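Cozma Flonier benchtop, 16 months on

Posted June 4, 2019 by Pichit Kaewsai

We put the Flonier in when we redid the kitchen at Trornham. It's a dark, brownish-grey composite top from Cozma, and ours came as two lengths plus a short return beside the stove. Supply and install was a bit over $3,000, with another $500 for the sink cut-out and the polished edge. The quote for stone was well above that, so stone was never really in the running.

Delivery took 13 days. The installer, Lertchai Sangkhawat, had it levelled and joined before lunch. The join is in the corner and you can feel it with a fingernail, but the colour match is good and most visitors haven't picked it.

Day to day, it has been easy to live with. Tea, beetroot and turmeric all wiped off with warm water and dish soap, even when left overnight. Red wine left a faint ring in August that took a paste of bicarb and some patience. I haven't sealed it and the care sheet says I don't have to.

Heat is the weak point. The sheet says to use a trivet over a fairly low temperature, and I'd take that seriously. There's a dull patch near the stove where I put a baking tray down for a few seconds. It hasn't spread, but it won't polish out either.

The other complaint is fingerprints. Any dark matte surface shows grease, and this one is worse than the Asetti laminate we had before. A microfibre cloth fixes it, though you'll be doing it daily if you have kids. 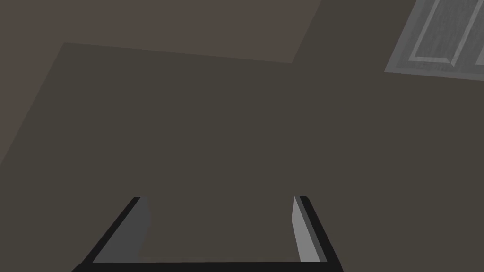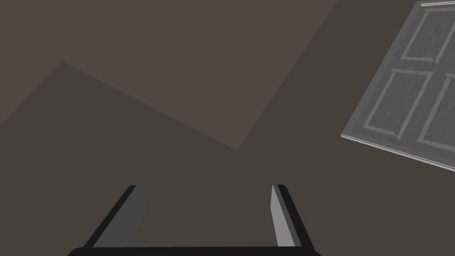 Scratches have been minor. We use chopping boards, but things get dragged across it and there are only a few fine marks near the sink, visible in low afternoon sun. The front edge has one chip from a dropped cast iron lid. Cozma sells a filler kit in matching colours and I've ordered one, so I'll update this when it's done.

Warranty is ten years but excludes heat damage and chips. Four stars out of five. I'd buy it again for the laundry, and probably pay extra for something tougher next to the stove.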